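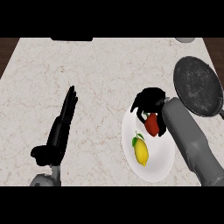 Teaching by remote control goes better when you take your time over the first few tries, so pour yourself something warm and settle in. Open Ruvon, load the kitchen counter, and move each arm a little before you touch anything. Now bring the right hand down over the red pepper and curl the fingers around it slowly, keeping an eye on the lemon, which shares the plate and is easy to nudge. The left hand can wait over bare marble with its fingers straight – you'll want it parked well away from your grip.

When you're happy with the hold, press Record and make one smooth move. If you fumble, finish the motion anyway and mark the take as poor, then start again. Jozef Dierckx, who taught me all this at Prilico, liked to have 85 good takes before training and 200 before showing a soul. I usually stop for a stretch after every seven – your wrists will thank you!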